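Running a gripper demonstration on an open day

These notes cover the hand-held gripper stand at the Holau open day. Allow 50 minutes for setting up. The stand runs for 10 minutes at a time, then stops for questions.

1. Fit fresh finger pads and tighten the pivot screws. Check that both fingers close on the centre line.

2. Lay the mat flat on the floor and tape down any corner that lifts. Leave a clear walkway on the visitors' side.

3. Start Staltix on the laptop and open a new session. Set the recording limit to 300 seconds. Longer files are slow to replay on the hall screen.

4. Do one pick yourself before the doors open. Replay it and check that both fingertips stay in view. 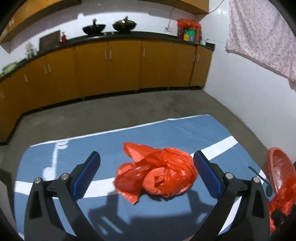

Thin plastic is the hardest object in the set and should come last. It folds under the pads and gives little resistance, so visitors tend to squeeze too early. Bring the fingers down with one on each side of the bag, as with the red one on the blue mat, and close slowly. Aim for the body of the bag; a loose flap standing up at the top makes a poor grip. If the bag slides, open fully and start again.

5. Stop the recording, then save it under the visitor's session number. Copy the files to the Kaneko drive before packing up on Tuesday.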